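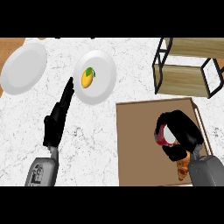
Week 6: Portion Size and the Plate Effect

Reading for Wednesday: Blackburn's chapter on serving ware, plus the two short replies to it in the course packet. Read the replies first if you're short on time. They are better.

You have probably heard the claim already. Eat from a smaller plate and you will eat less, because the same scoop of rice looks bigger when there is less white around it. It gets repeated in diet books, on hospital leaflets, and by relatives at Thanksgiving. I repeated it myself for years, in this course, and some of you may find it in old copies of these notes. Cross it out.

What the claim needs

Two separate things have to be true. First, people must misjudge the amount of food depending on the size of the plate. Second, that mistake must change how much they swallow by the end of the meal. The first part is on fairly firm ground. It is a version of the Delboeuf illusion, where a disk inside a large ring looks smaller than the same disk inside a tight one. A mango on a dinner plate and a mango on a saucer give you a feel for it, although a whole fruit is a poor test. You know how big a mango is.

The second part is where I get off the bus. Seeing less food is a perception. Eating more food is a behavior, and plenty can happen between the two: going back for seconds, leaving some, getting bored, having to catch a train.

The Zarneck cafeteria study

Blackburn leans hard on this one, so let's look at it properly. The researchers had 120 diners at a staff cafeteria serve themselves lunch, half with large plates and half with small. Three were dropped for reasons the paper does not give, leaving 117. The small-plate group took less food on the first trip. That is the result everybody quotes.

Now read the methods section again. Second trips were not recorded. Neither was food left on the plate. Diners picked their own tables and could see what the others had been given, so I would not bet much on them having no idea what was being tested. The average lunch in the large-plate group came to 791 calories, a figure worked out from recipe cards, and recipe cards are a kitchen's opinion of itself.

Iordache's reply makes most of these points more politely. Ghiță's goes further and asks why a single lunch should tell us anything about a month of dinners. I have not seen a good answer.

Is there anything left?

A little. When someone else fills the plate and there are no seconds, a smaller plate may well mean less food, but then the server is doing the work. Handing people less food and finding that they eat less is a portion study – a perfectly decent thing to run, under its own name.

Color contrast is a separate argument (pale food on a pale plate, and so on). We will get to it in Week 7, and I am no kinder about it.

For discussion

Come ready to defend one of these positions with a page reference.

– The Zarneck result would survive if second trips were counted.
– A leaflet may give advice that is probably harmless even when the evidence is thin.
– Self-reported meals are worse evidence than recipe cards.

Written responses are due at the start of class. One page, please.

Related handouts
Week 4: What a Calorie Label Can and Can't Tell You
Week 5: Food Diaries and Why People Fudge Them
Week 7: Color, Contrast, and Appetite
Notes on reading a methods section (V. Bălan)

Questions about the packet: Bogdan Hodoroagă, course office | Back to top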